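3.2 Surface type and drying time

Boards were grouped by material and by whether the cutting face was plain or grooved. Grooved boards held rinse water along the channel after the flat area had dried, and swabs were therefore taken from both places. Mercado and Fröhlich sampled only the centre of each board, so their counts are not directly comparable with ours. 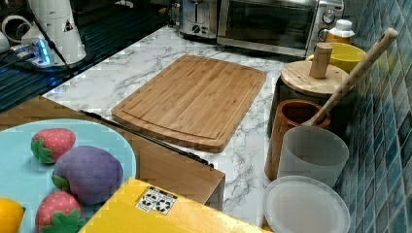 Figure 2. Bamboo cutting board with juice groove on a kitchen counter.

Each board was rinsed with 100 mL of tap water and left flat for 4 hours. Swabs were taken in duplicate – one operator for the groove, one for the flat area – and plated the same day. Boards with visible splits were left out of the analysis. Colour change was recorded but is not reported in this section.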